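The cult of the clear desk

By four o'clock on a Friday, the second floor of Pritel's office in Kurnstead looks as if the company has moved out. The chairs are pushed in. The cables have gone down their holes. Under the house rules, anything still lying on a desk at half past four goes into a crate by the lifts, and its owner can come and ask for it on Monday.

Pritel sells accounting software to garden centres, and it has had its clear desk policy since January. The document explaining it runs to 23 pages. I have read all of them, including the appendix on mugs, and I still couldn't tell you what problem it was written to solve. Security is mentioned twice. "Mental space" is mentioned rather more.

The idea came from Wróbel, a workplace consultancy that has put 30 firms through what it calls a surface audit. An auditor arrives early, before the staff, and writes down every object on every desk. At Pritel the average was 53. After six weeks the firm was given a new figure, which was much lower, and a certificate. Where the other objects went was not part of the audit. I can help there: they went into the drawers. I was shown one drawer that needed a knee to close it.

I asked for evidence that any of this makes people better at their jobs. Wróbel sent a slide. It had a curve on it going up, and no numbers on either axis. When I asked about the numbers I was invited to a webinar. 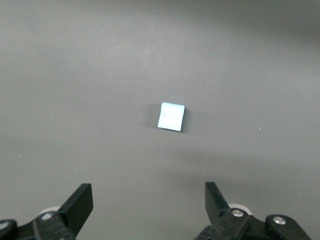
Paper is where the argument gets serious, and it is where I began to lose patience. The policy allows one "capture tool" per desk, meaning something to write on, and it should be put away when not in use. Most people I spoke to had settled on sticky notes. You can see the appeal of the look, I suppose: a bare grey top with one small pale blue square on it, sitting slightly askew, like a stamp on a very large envelope. It would do nicely in a brochure. Try working at it, though. A morning on the phone to a supplier in my own line of work produces a page and a half of scrawl, two names I have to check and a sum I've done wrong and crossed out. I'd want a good deal more than a little square for that, and I'd want it where I could see it the next day.

Tài Khổng, who looks after Pritel's customer accounts, used to keep a spiral notebook open by his keyboard from the moment he sat down. He still has it, in his bag.

"I write on the notes, and then at lunch I copy the notes into the notebook," he told me. "So I'm doing it twice. Then the notes go in the bin. My desk looks great."

He isn't against tidiness. He told me he had found a stapler he'd been missing for two years, and that wiping down a desk is much quicker when there's nothing to lift. His complaint is with the Monday mornings. Before, he could glance at the mess and know where he had stopped. Now he opens the drawer and lays everything out again, and it takes him a quarter of an hour. Multiply that by a staff of 153 and the slide starts to look different, though I admit I can't draw the curve either.

The policy's defenders say people get used to it, and some clearly have. A woman in payroll told me she would never go back, and that the old office made her feel she was sitting inside somebody's coat pocket. I believe her. I'd only point out that she was tidy before the consultants came, and that she had kept her desk clear by choice for years.

Down the road, the Lodosstead housing association looked at the same scheme and turned it down on cost. Its staff have a cupboard, a box of folders and a request from the manager not to leave food out over the weekend. I went to have a look. Some of the desks were clear and some were dreadful, and the man with the worst of them found me the letter I'd asked about in less time than it took me to get my pen out.

Pritel's next audit is due before the summer. Tài has been told that the sticky notes may have to go as well, once the firm settles on an app.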